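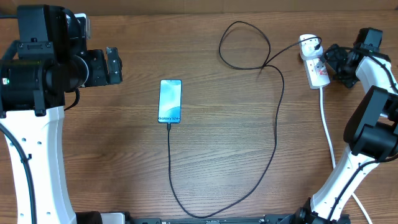
Give it a month and you'll be bored, they told me on the packing side at Moser, and bored is the good outcome. I had asked what changes when the arms take over the plugging and unplugging at the test tables, and I guess I'd expected something gloomier.

Features > Work > On the Floor

Moser checks and repacks returned phones for a chain of stores, and until January every single charge test was done by hand. Phone down, cable in, wait, look, cable out, next one. A good shift was 700 phones, and people went home with sore thumbs (I tried it for one morning and mine hurt through dinner!).

Now there are pairs of white arms bolted at the tables, put in by a firm called Correia, and the folks who used to do the plugging look after them. One person watches 7 tables. They clear the jams, straighten out cables, and decide what to do with the oddballs, like a port full of pocket lint. The arms are hopeless with lint.

Cables are the big headache, by the way. A phone is stiff and stays where you put it, but a cord flops around and loops back on itself, and every one of them flops differently. I watched a woman reach in during a pause, lay a cord flat with two fingers and walk off without breaking her conversation.

The pay went up a little, which surprised me. What people grumble about is the talking, or the lack of it. The old benches had roughly 40 people elbow to elbow, and you knew whose kid had a fever. The new tables are spread out and you eat lunch with whoever is on your break. A few of the old crew moved over to Ziltex down the road, where it's all still done by hand, and one has already come back.

I asked if she missed the benches. Mondays, she said, and went to see about a table that was beeping.

Contact the magazine | © All rights reserved | Back to top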